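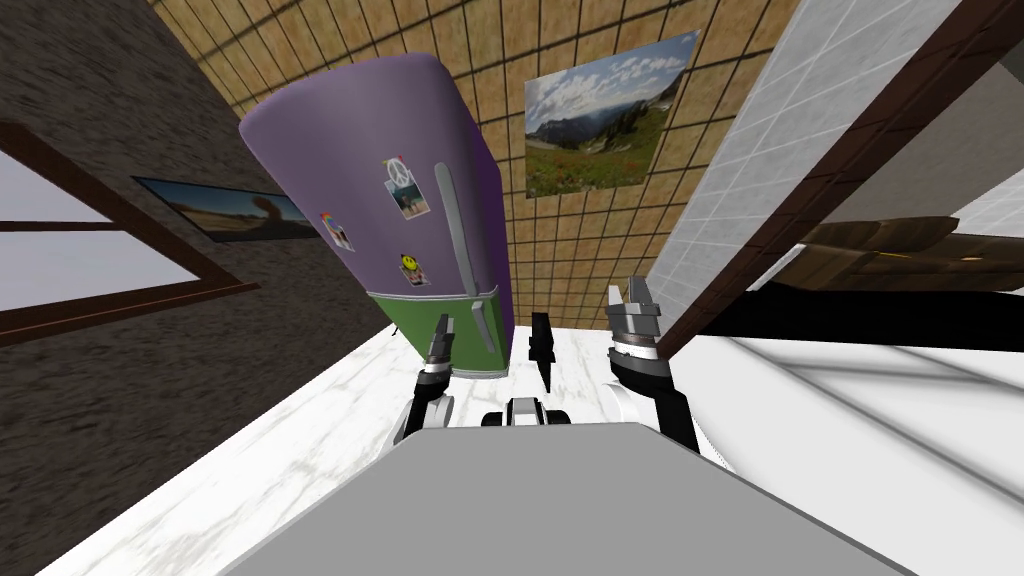 Simulated kitchen, two-arm setup at the fridge.

How to budget sim time before you buy arms

1. Pick one task. Fridge door, say. Write down what the gripper has to reach.
2. Price the sim seats first. Fesix quoted us 358 a seat, we took 3.
3. Run it 2 weeks minimum. Log every failed grasp – you'll want teh list when you talk to vendors.
4. Then get arm quotes. Ask for spare fingers as a seperate line.
5. Hold back money for mounting and cables. We didn't, at Hivstead. Painful.

Quote template: ask Renzo Cocco, Tuesdays before 11.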